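Kitchen tips I brought home from the Grolus open day

I went along to the open day at Grolus in November expecting to look at robots for half an hour and then find the tea urn. I came home with a page of scribbles about my own worktop, which my husband thinks is very funny, but there we are!

It was Svenja Ruppert who showed our group round, and she was patience itself with all our questions. She told us that the arms get on far better when the things they need have been set out sensibly first, and I thought, well, so would I on a Sunday morning. 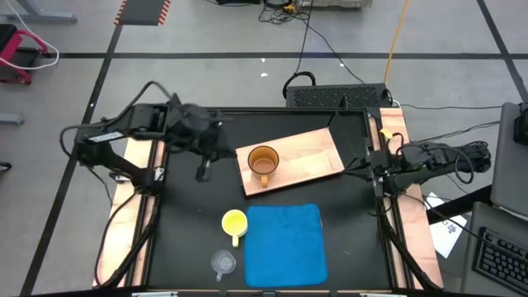

Reading time: 2 minutes

The table we all crowded round had one arm on each side, with a wooden board, an amber glass mug, a blue cloth spread flat and a couple of little cups, one yellow and one clear plastic for measuring. I do love a measuring cup, and mine lives at the back of a drawer, where it is no use to anyone. So that is my first tip: put it out before you start, with the flour and the scales.

Keep your cloth flat. I've always left mine in a damp heap by the tap (I know, I know), and a cloth in a heap never dries properly and soon smells. Rinse it, wring it hard and spread it out. Thirty minutes on a hot wash once a week does the rest.

Give glass mugs some room, well back from the front of the worktop, and turn the handles so that your sleeve won't catch them. I lost a lovely one that way at Easter.

If your chopping board slides about, put a damp sheet of kitchen paper underneath. Wooden boards also like a little food-safe mineral oil every month or so, rubbed along the grain and left overnight. Wipe off whatever hasn't soaked in, and never leave the board standing in the washing-up bowl.

Borislav Kelmendi, who was on my tour, clears his worktop down to 8 things every evening and swears by it. I managed 11, and that was with the toaster in the cupboard.

They hope to run another open day in the spring. Wear comfortable shoes, as there's a good deal of standing, and go early if you'd like to be near the front.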